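Questions remain over Urora's plan to drop the second round

For immediate use, February

The government of Urora says its new election law will make the vote for president cheaper, quicker and calmer. We have read all 68 pages of the bill and we doubt most of that.

Under the present law, a candidate who fails to win more than half of the votes must face the runner-up in a second round. The bill would scrap the second round. Whoever comes first would take office, however small their share. At the last election the winner of the first round had well under half of the vote, and it took the second round to settle the matter.

Ministers say the change is about money. They have not published the sums. The note attached to the bill has one paragraph on costs, and it gives a saving for "a typical election year" without saying which year was used or what was counted. We wrote to the interior ministry to ask for the working. The reply thanked us for our interest in the democratic life of the country and enclosed another copy of the note.

There are other changes in the bill that have had far less attention, and we think they deserve more.

The first is the limit on who may stand. At present a candidate needs signed support from seven members of parliament, of any party. The bill raises that to 18. The Dunetti bloc, the largest of the opposition groups, has fewer members than that and would need to borrow names from its rivals in order to put anybody forward at all. The ministry describes the new number as "modest". It would leave two parties able to nominate a candidate on their own, and both of them sit in the present government.

The second is the electoral court. Complaints about the count now go to judges in Sireck, who have to rule before the new president is sworn in. The bill keeps the court but removes the deadline. A complaint could still be pending months after the winner has moved into the palace, and we can't find anything in the text to say what would happen if the judges then upheld it. Perhaps the drafters have an answer. It would be good to see it in writing before the vote in parliament and not after.

The third is observers. Our members watched the count at 124 polling stations last time, most of them in Sireck and along the Todorova road. The bill says observers may attend "where space allows", and leaves the officer in charge of each station to decide what that means. We have been in plenty of those stations. Some are school halls with room for a football match. We were told at one of them last time, under the old rules, that it was full.

The government has promised a public hearing on the bill. No date has been given, the speaker's office says it has not been asked to book a room, and the bill is already down for its second reading. A similar hearing was promised when the voter roll was redrawn, and it was held at nine in the morning with a day's notice, after the measure had passed.

We do not say that the present law is a good one. The second round is costly, turnout falls between the two votes, and parties spend the gap striking deals that their voters never hear about. A case can be made for change, and some of our own members would make it. But the people who gain most from this bill are the people who wrote it, and they are asking to be believed on trust about a saving they won't show.

We are asking parliament for the following before any further vote is taken:

The full costing, with the year and the figures used.

A deadline for the electoral court, written into the law.

A plain right for observers to be present at the count in every station.

A nomination rule that lets any group now sitting in parliament put up a candidate, with or without help.

A hearing held in the evening, in Sireck and in Todorova, with proper notice.

The ministry has told reporters that critics of the bill "have not understood it". If so, a clearer bill would help. We would also welcome an answer to the letter we sent, as opposed to the one the ministry seems to have received.

Our notes on the bill, clause by clause, are free to quote with credit and can be had from the press desk on request. Editors who want the text of the ministry's reply can have that too.

Ends 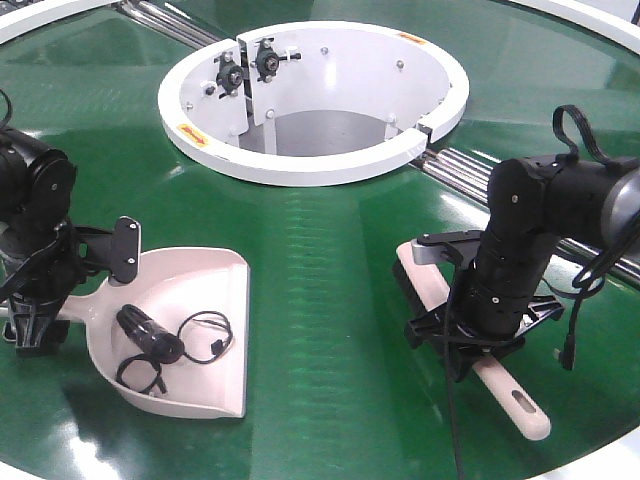 Press and Public Affairs Team, Urora Election Watch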